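Eclipse Day at Home: Tips for Your Kitchen and Workshop

I love an eclipse. Even a partial one turns the whole street sociable, and you can get ready for it with stuff you already own! These are the things that have worked at our house in Voltmont, plus a couple I picked up from readers.

Start with the cereal box viewer. Tape the bottom flaps shut, put a piece of white paper flat inside at the bottom, and cut two square holes in the top, one at each end. Cover one with kitchen foil and poke it with a thin pin. Stand with your back to the sun, look in through the open hole, and a tiny sun shows up on the paper. Use the smooth part of the roll -- crumpled foil gives you a fuzzy sun. If the hole tears, don't try to patch it, just cut a new bit of foil.

A colander is even easier. Hold it out at waist height over a bedsheet and every hole throws its own little crescent. Slotted spoons work, and so do crackers (the round buttery kind are best, and then you get to eat them).

Never look at the sun through any of these. For looking straight up you need proper eclipse glasses marked ISO 12312-2, with no scratches or creases. I keep ours in an old recipe tin between eclipses so nothing rubs on them. Sunglasses won't do, however dark they are.

Thanasis Tzavaras wrote in with a great one for the workshop: a long shipping tube instead of the cereal box. The longer the box, the bigger the sun. His came out at 200 centimeters, with foil at one end and tracing paper at the other, and he props it on a sawhorse so the kids don't have to hold it steady. Cut a tube that long with a fine-tooth saw and wrap masking tape over the line first, or the cardboard frays like mad.

Snacks! Black and white cookies are the obvious choice, but I like thin pancakes with a smaller dark chocolate one slid partway over the top. Make the batter the night before. Put a jug of something cold in the shade early, and bring a sweater out with you even in July, as a deep eclipse can get surprisingly chilly.

Afterward, flatten the viewer and write the date on it. Ours hang on a nail by the back door, next to the colander.
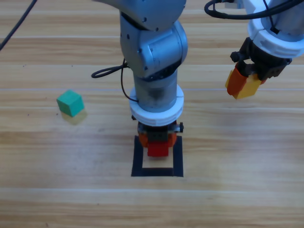
Light wood planks, with the grain running lengthwise.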